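Progress report, second quarter of the grant
Skadstead Hair Training Rooms
To: Defne Yazıcı, grants desk
From: Eylül Ekinci

Defne, sorry for the notes style. Writing this between a color client and the evening class. Proper budget sheet is attached seperately, same template as last time.

Where we are

Evening classes are running. Started a week behind plan, basins were the holdup (see below). We teach two nights a week plus the Saturday session, which is the one everybody wants. 68 people have come through at least one class so far. Most are parents learning to do their kids' hair, braids mainly, plus a good handful of teenagers who want to get into the trade and can't get a salon to take them on yet.

Apprentice side: 4 signed on, all still with us. Two are past the shampoo and blow-dry stage and have started on basic one-length cuts. One is ahead of everyone on color and knows it. The youngest is slow with sectioning but her hands are good, and I'd sooner have slow and clean. I've moved her practice to mornings when the floor is quiet.

Basins and plumbing

Şimşekoğlu did the plumbing. Good work, late start. They had the wrong mixer taps delivered and we lost the first week's classes to it. We made those up by adding a half hour to the next few. Both backwash basins are in and working, hot water holds up when both are going at once, which was my worry with the old boiler. One slow drain, they're coming back for it. No extra charge.

Final bill came in 300 over the quote. The extra was for moving a pipe that wasn't where the landlord's drawing said it was. I've covered it from the furniture line, where we came in under. If you need a formal change request for that please send me the form, I couldn't find it on the portal.

Booking

We switched to Floka for class bookings and reminders. Paper diary was a mess. First two weeks people kept booking the kids' braiding class when they meant the adult one, so I renamed them both and that fixed it. The text reminders have made a real difference to no-shows. Haven't got it talking to the card reader yet, so payments are still being typed in by hand at the end of the day. Boring but it works.
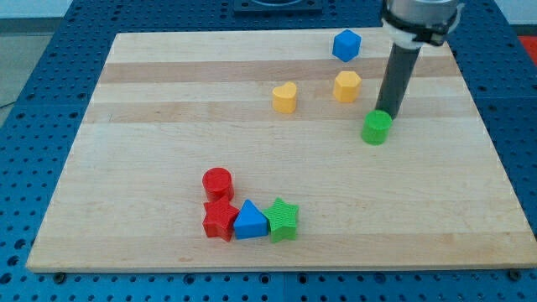 Materials

Practice heads are the biggest cost and they go faster than I budgeted. We bought 37 and the apprentices are cutting them shorter and shorter to stretch them. Started long, now we're doing bobs, then pixie cuts, then they go to the clipper class. After that they're done. I'd like to move some money from printing into heads next quarter. We don't need many flyers, people come because their sister came.

Color supplies are fine. We're using Flakar for tint and developer because they do a student rate and deliver to the door. Less choice in the coppers than I'm used to but for teaching it does the job. Gloves and capes, plenty. Towels, not enough, washing machine is going all day. Added to the wish list.

Scissors: each apprentice now has their own pair, to keep if they finish the year. Engraved with initials after a small argument over whose was whose.

Classes in a bit more detail

Kids' braiding, beginners. Always full, waiting list. Would run it twice if I had another teacher.

Curly and coily hair care. Half full at first, now full. People asked for a second part on protective styles for winter so I'm writing that.

Home color, fixing and avoiding. Fun one. Everyone brings a horror story. Spent most of one evening on box black and why it won't just lift out in an afternoon.

Clipper cuts. Quietest class. Wrong night I think, clashes with soccer practice. Moving it.

Hair up for weddings and proms. Only ran it once, in spring, went really well. Too seasonal to put on every month.

Problems

Staffing is the main one. It's me and one part-time tutor and when she was off sick I had to cancel a class, first time. I had everyone moved to the following week but two asked for money back and got it. I've talked to a retired stylist from across town who is happy to cover now and then, her paperwork is in progress.

Ventilation in the back room isn't great on color nights. We keep the door propped and a fan on. It's okay for now, I don't love it going into the cold months. Getting a quote for an extractor. If it comes in too high I'll move color to the front and put braiding in the back, but the light back there is poor for color anyway so maybe that's the better answer whatever the quote says.

Also the apprentices' college day got changed on us with hardly any notice. Rota had to be redone top to bottom. Settled now.

Feedback

We hand out a short card at the end of each class. Mostly very kind. Some of the comments:

"Did my daughter's hair for picture day and she didn't cry once."
"Too many people at one mirror."
"Wish it was longer, we only just got to the twists."
"Please do one for dads."

The mirror comment is fair. Two more on order, the tall kind on wheels. The dads one I'm going to do, probably as a Saturday taster, see who shows.

Next quarter

- second round of kids' braiding, if the cover tutor gets cleared
- apprentices start on live models in July, supervised, free cuts, sign-up sheet is already out front
- move clippers to a different night
- extractor quote and a decision on the back room
- get Floka and the card reader connected, or give up and stop promising it
- first written assessments, I need to know from you whether the grant wants to see those or just the pass rates

Money

On track overall. Plumbing over, furniture under, heads over, printing well under. Wages as planned apart from the sick cover. Recieipts are scanned in date order, except for a couple from the hardware store that faded, I've written the amounts on the back and signed them.

What I need from you

Change request form, as above. An OK on moving printing money to practice heads. And a yes or no on the visit, you said you might come by and see a class. Any braiding night is good, get here before six or you won't get parked.

Eylül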